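Why Does a Jacket Take Up So Much Room?

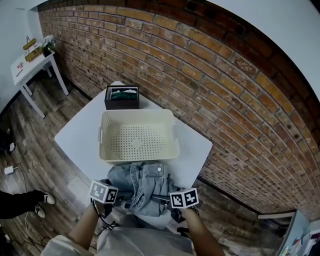
Lirkwood

June

Have you ever been told to put your jacket away, and then just sort of pushed it into the drawer until the drawer wouldn't shut? I have. I did it for years. I thought my drawers were too small, and I grumbled about it, and then one day I had to learn to fold properly and found out I had plenty of drawer all along.

So let's talk about folding! It sounds like the dullest thing in the world, I know, but there is some real science hiding in it, and you can try all of it at home with one jacket, one table and one basket.

Start with a crumpled jacket. A denim one is great for this, like the light-blue one on my white table, with its chest pocket and its round metal button. Put your own on a table or a clean floor and give it a squash with both hands. Feel how it pushes back a little? Now let go. It puffs up again.

What you were squashing was mostly air. When cloth is crumpled, it makes lots of little hills and caves, and every cave is full of air. The cloth itself is thin. You can check this by pinching one sleeve flat between your finger and thumb – hardly anything there! But heap the whole jacket up and it can be as tall as a loaf of bread. You haven't got more jacket. You've got the same jacket with a lot of air in it.

Folding gets the air out. When you lay cloth flat and smooth it with your hand, the caves close up. Then when you fold it over, one flat layer sits on another flat layer, like pages in a book. Think of 148 sheets of paper in a neat stack. You could carry that under one arm. Now think of the same 148 sheets, each one scrunched into a ball. You'd need a big bag, and you'd probably drop some on the way.

Why is denim so stubborn?

Some cloth does what you tell it. A thin cotton scarf will go anywhere. Denim has opinions.

Denim is woven, so it's made of threads going over and under each other. If you look closely at the cloth you can see slanting lines running across it. That slanting pattern is called twill, and it lets the threads pack together tightly. Tight threads make strong cloth, which is why people have worn denim for hard work for such a long time. Strong cloth is also stiffer cloth, so it would like to spring back when you bend it.

Then there are the seams. A seam is where two pieces are sewn together, and on a denim jacket the cloth is often folded over on itself there, so you might be bending three or four layers in one go. Try bending the middle of the back, then try bending right on a thick seam. Big difference!

And have you noticed that old denim goes pale in some places before others? The blue dye often sits mostly on the outside of the threads, and the inside stays whitish. Every rub takes off a tiny bit of blue. The parts that get rubbed the most, such as the edges and the raised bits along the seams, fade first. An old jacket is a kind of map of everywhere it has been bumped and leaned on.

How I fold a jacket

There are lots of ways and your family may have its own. Mine goes like this.

First, empty the pockets. I once folded up a jacket with half a cookie in the chest pocket, and I'm still sorry about it.

Hold the jacket by the shoulders and give it a gentle shake. This lets the sleeves drop down straight. Lay it on the table with the front facing down and smooth it from the middle out to the sides, so the air has somewhere to go. If you push from the sides to the middle you just make a big wrinkle (try it, it's quite funny).

Fold one sleeve across the back, then the other one. Now fold in each side a little so you've got a long rectangle. Last of all, bring the bottom up to meet the collar. For a small basket you can fold it once more.

Press down with flat hands and count to 9. I don't think there's anything magic about 9, but it stops me rushing.

What are the holes for?

A cream-colored plastic basket sits on the table too, with rows of little round holes all over the bottom. I like a basket with holes. Air can move through them, and moving air carries dampness away. If cloth is shut up somewhere still a bit damp, it can start to smell musty, and after that it can grow mildew, which is a kind of tiny fungus. Yuck. So please make sure your jacket is dry before you put it anywhere at all.

Holes help in another way. They use up less plastic, so the basket is lighter to carry. The slots in the two short ends are for your fingers. Having one at each end means you can hold it level, with half the weight in each hand.

The little black box behind the basket has a folded piece of dark green fabric in it. Boxes are good for cloth that has already been folded, as the sides stop it from sliding open again.

Try this one yourself

You'll need a jacket, a basket or box, and a ruler.

Crumple the jacket up and drop it into the basket. Don't press it. Stand the ruler on the bottom of the basket, right next to the jacket, and read off how high the heap goes. Write it down. Take the jacket out, fold it the way I told you, put it back and measure again.

When I tried it at home with my big winter coat, the heap was nearly 40 centimeters tall. Folded up, it was much lower, and I could fit a sweater on top! Your numbers will be different from mine, and that's fine. Thick coats and thin coats won't match either, so it's worth trying a few. Do each one three times if you can, since a heap never lands the same way twice, and see how much your answers wobble.

Then try rolling the jacket up like a sleeping bag. Is the roll smaller than the fold? I keep changing my mind. Rolls fit nicely in round bags, and folds fit nicely in square boxes, so it may depend on what you're putting it in. Get your ruler and find out.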